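Unit 4 – Simulated pick and place: session notes
Module leader: Youssra Fawzy. Lab supervision: Lahcen Lahlou
Revised October 21, 2021

These notes cover the second half of the unit. Students who missed the first half should read the Breltik handout on joint limits before attempting any of the exercises. The simulator build is the same one used in August, with the contact settings changed as described in section 3.

1. Frames

Every pose in the exercises is given in one of three frames: world, robot base or gripper. The world frame is fixed to the floor of the simulated room. The base frame sits at the foot of the arm and does not move. The gripper frame moves with the wrist, with its z axis pointing out between the fingers.

Most errors in last term's submissions came from mixing the base and gripper frames. Write the frame next to every variable name (p_box_base, p_box_grip). Marks are deducted where the frame has to be guessed.

The wrist camera has a frame of its own, offset from the gripper frame by a fixed transform. Load the transform from the Fahmy configuration file. Do not type it in by hand – the order of the rotations matters and is easily reversed.

2. The approach phase

The approach is split into two moves. The first takes the gripper to a point 40 mm clear of the box along the approach direction, with the fingers open. The second is a straight line from that point to the grasp pose at reduced speed. Between the two moves, the pose of the box is read again from the camera and the grasp pose is recomputed.

For a box, the fingers should close on two parallel faces. If the box stands at an angle to the base axes, the gripper must be turned about its own z axis by the same angle. The solver will often return two valid turns, half a revolution apart. Choose the one that keeps the last joint further from its limit.

Boxes placed end to end need more care. The short faces that touch are not available, so the grasp has to be taken across the long sides, and the clearance for each finger must be checked against whatever stands nearby. Remo Testa's group lost most of its failed trials at this step last term. The report is in the Clarholm folder and is worth reading.

3. Contact settings

The friction value for the finger pads has been lowered. Grasps that held in August may now slip, in particular those taken near one end of a box. The time step is unchanged. Do not shorten it to cure a slipping grasp; correct the grasp point.

4. Camera view and shadows

The view from the wrist always includes part of the fingers. These pixels have to be masked before segmentation, and the mask has to be made again whenever the finger opening changes. 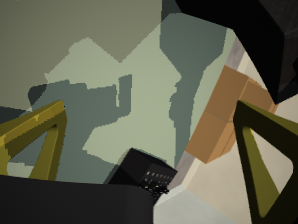 Shadow edges are the second source of error. A threshold on brightness alone will split one flat surface into several regions and may join a dark object to the shadow beside it. Convert to a colour space that separates hue from brightness and segment on hue first. Very dark objects have no reliable hue and should be handled from the depth channel.

The Lallisano log supplied with the exercise holds 2,602 camera frames. Use the odd-numbered ones for tuning and the even-numbered ones for testing.

5. Work to hand in

(a) A script that computes the pre-grasp and grasp poses from a given box pose, with frames named as in section 1.
(b) The finger mask for the fully open position, and the code that produced it.
(c) A page on one failed grasp, with joint values at the moment of contact.

Groups stay as they were. Essam El Ouafi will take questions on (a), Nabila Radwan on (b) and (c). Scripts that do not run on the lab build will be returned unmarked.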